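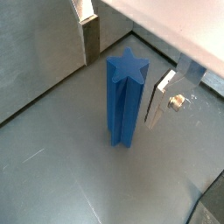

Page 2

FLETSKA FAMILY CENTER
Playroom and entry hall, April walk-through, comments included

Marks: OK, FIX, or ASK. A blank is treated as a FIX.

1. Entry hall

1.1 Front door closes on its own: FIX. It closes on its own if you lean on it. The last sheet says OK. I would like to know what the door was doing that day.

1.2 Floor mat lies flat: FIX. Corner is curled again. Taping it down was called a permanent repair in the last report.

1.3 Posted room limit is readable: ASK. The sign by the door says 55 and the one by the coat hooks says 40. Both are laminated, so somebody felt sure twice. Use 40 until the office shows me the paperwork.

1.4 Exit light works on battery: OK. Held the test button myself.

2. Shelves and storage

2.1 Tall units fixed to wall: FIX. The Plisora unit by the window has its strap, but the strap is screwed into drywall and I could move the top with one hand. The leaflet calls this unit "self-stabilizing." I don't accept that as a wall anchor.

2.2 Heavy items on low shelves: OK, barely. The box of board games needs to come down a shelf.

2.3 Small pieces kept away from the under-threes: ASK. There is a bin for them and a lid for the bin. The lid was in the kitchen.

2.4 Upright toys stable on a hard floor: OK. Tall, narrow pieces get a nudge from the side at the top. Anything that goes over and has hard points belongs with the older kids.

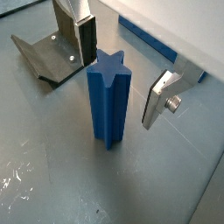
Item 2.4. Star-shaped column, upright.

2.5 Cleaning log up to date: ASK. Bravo signs the log every week in the same pen, with the same time, 7:15. The top shelf had enough dust on it to write in. I wrote in it.

3. Surfaces and edges

3.1 Table corners padded: FIX. One pad is missing and another is held on by a sticker.

3.2 Plastic parts free of cracks and sharp ends: OK. Run a finger along ribs and grooves, then do the cut ends separately.

3.3 Brackets and bolts tight: OK for now. "Hand tight" is not a reading. Bring the wrench next time.
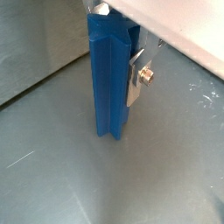

4. Soft and foam items

4.1 No bite marks or loose bits: ASK. Foam gets a pass far too easily because it's soft. Press it, bend it, and look inside the holes as well as along the outside.

4.2 Washable covers washed: FIX. The tag on the big cushion says Stivari, wash warm. The cushion says otherwise.

4.3 Foam items dry before going back on the shelf: ASK. I was told yes. There is no drying rack.
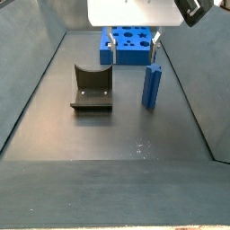
Item 4.1. Blue shape-sorter block, cut-outs on the top.

5. Money and follow-up

5.1 Repair quote on file: ASK. The quote is $1,075 for the door closer and the shelf strap together, with no split between the two. I want it split before anyone signs.

5.2 FIX items from the last visit closed: FIX. 2 are marked closed, the mat and the door. See 1.1 and 1.2.

Return visit when the strap is in a stud.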